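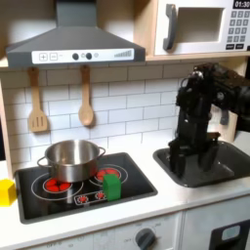
2 min read

Hismont Children's Centre opens refurbished home corner

14/04/2018

The Hismont Children's Centre has opened a refurbished home corner in its main playroom, with a new play kitchen as the principal piece of furniture. The work was completed during the term break and the area is now in daily use by the preschool and toddler groups.

The kitchen replaces a painted cupboard unit that had been in the playroom since the centre moved to Mosard Street. Families were asked in February which part of the indoor program they would most like to see improved, and the home corner received the greatest number of responses.

The new unit is finished in light wood and white panels. It has a black stovetop printed with burner rings and red dots, a dark grey sink set into the white counter, and a range hood with printed plus and minus buttons and a pair of round black knobs. White tiling with grey grout lines runs behind the stove. A slotted spatula and a wooden spoon hang from hooks beneath the shelf, and a stainless steel pot with two handles completes the cooking area.

The unit was supplied and assembled by Tallano, a furniture workshop that has previously fitted out the centre's reading room. The total cost of the project was $940, of which $552 was raised at the summer fair. The balance was met from the centre's equipment budget. A further $100 has been set aside for replacement utensils and crockery over the coming year.

Educators have placed a selection of coloured blocks with the kitchen in preference to moulded plastic food. Under the centre's play policy, materials without a fixed purpose are to be offered wherever practicable – a green block may serve as a zucchini in the morning and a carton of milk in the afternoon. Children are also welcome to bring blocks across from the construction area, provided they are returned to the correct tubs before lunch.

The Babić Room, which adjoins the main playroom, will continue to house the dress-up rack and the dolls' beds. The connecting door will remain open during indoor play so that children can move between the two spaces.

Families are reminded that the play kitchen is intended for dry play only. Water play will continue to be offered at the outdoor trough in suitable weather. Clean household items in good condition, including small saucepans, wooden spoons and tea towels, may be left at the front office during opening hours. Glass, ceramics and items with sharp edges cannot be accepted.

Enquiries about the home corner or the indoor program should be directed to the front office.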